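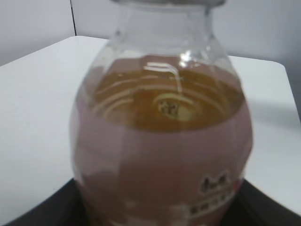 **Unit 2. Speech norms on campus: measuring self-censorship**

Reading: Robles, chapters 1 and 2; Rajput, the short paper on classroom surveys.

Self-censorship is defined in this unit as withholding a view one holds, in a setting where speaking is permitted, out of concern for how others will respond. Silence from lack of interest or lack of preparation is excluded. Most survey items do not separate the two.

**Data set.** The Ridon survey was sent to 1,697 undergraduates; 671 returned it. Nonresponse is a problem here: students who avoid disputed topics in class may also avoid questionnaires on them. Rajput proposes weighting by major. Robles objects that major is a poor stand-in for willingness to speak.

**Terms**

- *Perceived cost*: what the student expects to lose by speaking (grade, friends, standing).
- *Perceived majority*: the view the student assumes most of the room holds.
- *Pluralistic ignorance*: most members privately reject a norm but assume that the others accept it.

Note that a gap between private and public answers is consistent with pluralistic ignorance but does not establish it. Estimates of what others think are also required.

**For Wednesday's section (Mok):** rewrite item 14 of the survey so that it measures perceived cost only. One page, typed.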